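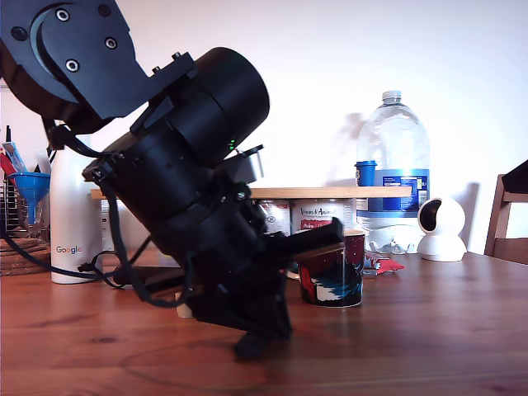
Figure 6. Follower arm beside the mug, gripper pointing down at the tabletop.

Section 4: Teaching the arm a task by remote control

Okay, so by now you should have both arms bolted down, calibrated and talking to the laptop (if not, go back to Section 3, I'll wait). This is the fun part! You're going to hold the small leader arm, the big follower arm is going to copy you, and the Brasier software is going to write down everything it does. Do that enough times and you've got something to train on.

I wrote these steps for the mug task, because it's the one I give everybody first. If you'd like to start with something else, fine, but pick an object the gripper can close on without a fight. Jatmont users: your menus look a bit different from mine, see the table at the back.

4.1 Getting the table ready

1. Clamp the follower base and give the clamp a good hard wiggle. If it moves for you, it'll move for the arm.

2. Run the cables down the side of the arm and away from the spot where you'll be working. Leave enough slack at the wrist for a full turn both ways. I like a nice lazy loop up by the shoulder.

3. Put the mug where the gripper can get to it from above. I put mine a little in front of the other stuff on the table, with jars and a big water bottle behind it.

4. Decide now whether the background stays. Mine does. I used to clear everything off before recording, and then the arm got completely lost the first time I left breakfast out. If you want it to cope with clutter, let it see clutter.

5. Start the Pison camera view on the laptop and check that you can see both the fingertips and the mug through the whole move. Drive the arm around a bit while you look, because the wrist is chunky and it'll hide the mug from some angles.

Note: You don't have to keep the table the same for every episode. Move the mug a few inches, swap a jar, turn the handle around. Just don't do it in the middle of an episode.

CAUTION: Keep drinks closed and away from the arm's base. An elbow swing can take out a bottle a lot farther away than you'd think (ask me about my old keyboard).

4.2 Linking the leader and the follower

1. Hold the leader arm in roughly the same pose as the follower. Close is good enough, but if the two are way off, the follower will jump to catch up.

2. Open the Link page and press Sync. The follower eases over to match you.

3. Check the little light on the motor. Green means it has power and is ready. If it's off, look at the plug before you look at anything else.

4. Move one joint at a time, slowly, starting from the base. The follower should go the same way you do. If a joint runs backwards, press Stop and flip its direction in Settings.

5. Squeeze and release the leader's trigger a few times and watch the jaws. They should close all the way and open all the way. If they stop short, redo the gripper calibration in 3.6.

CAUTION: Never reach under the follower while it's linked. If you need to nudge the mug, press Unlink first, then use your hand. Joni Vuorinen, who tested this chapter for me, asked me to put that in twice, so: Unlink first.

4.3 Recording an episode

1. Bring the gripper to your starting pose. I start low, with the fingertip just above the tabletop and the mug right beside it. You can start higher up if you want, but give yourself a little variety around whatever pose you choose.

2. Press the left foot pedal to start. You'll hear one beep.

3. Move to the mug at an easy, steady pace. No need to creep! Long pauses get learned too, and you'll end up with an arm that stops to think halfway there.

4. Line up the jaws so one goes inside the rim and one stays outside. Close gently. Squeeze until the mug follows you and then leave the trigger alone.

5. Lift, carry it to the target spot, lower it until it sits flat, then open the jaws and back straight up.

6. Press the left pedal again to save. Two beeps. If you messed up, press the right pedal and the episode gets thrown out.

A mug grab should take you 15 seconds or less once you've warmed up. Your first few won't, and I'd just toss those.

Note: A small fumble that you recover from is worth keeping. If you miss the rim, back off and try again in the same episode, the arm learns how to do that too. A dropped mug goes in the trash (the episode, I mean, and maybe the mug).

Note: Watch the follower through the camera view while you drive. It's really tempting to look at the table, but you know things from there that the arm won't.

4.4 How many is enough?

For the Rantala demo I saved 1,891 episodes. I was aiming for 2,000 and ran out of weekend. You don't need anything like that to get going! Train on a small batch, see where it goes wrong, and record more of exactly that.

Take a break every so often. My driving gets sloppy when my wrist is tired, and it shows in the recordings. Martti Rautiainen switches hands, which I can't do to save my life.

4.5 Shutting down

1. Park the follower with Home before you unlink. Without power the arm goes limp, and it will come down on whatever is under it.

2. Press Unlink, then switch off the follower, then the leader.

3. Play back your last few episodes before you pack up. If the camera got bumped, you want to find out today.

Section 4 last updated 4 July 2021. Training starts in Section 5.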